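Aker Home Forum > Kitchens > Drop-in or undermount??

sesteroSue
January 5, 2018
Redoing the counters. Speckled stone, white sink. Installer wants 115 extra for undermount. Worth it? Drop-in look I mean:

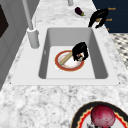 Need to tell him by tonight, he's already grumpy. Thoughts?

ibarra51
Pay it. Had a drop-in for 8 years, crud under the rim the whole time. Toothbrush every week. Never agian.

jikden_fan
Disagree. Bad caulk job, thats all. Mine's been in 18 years, wipe it and done. Plus undermounts can sag if the glue goes.

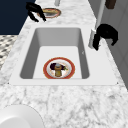 And if you chip it you just lift it out and swap. Try that with an undermount.

ibarra51
Sag? Only if they skip the brackets. Ask about brackets Sue

sesteroSue
ok asked. No brackets in the quote. Going drop-in, spending the 115 on a faucet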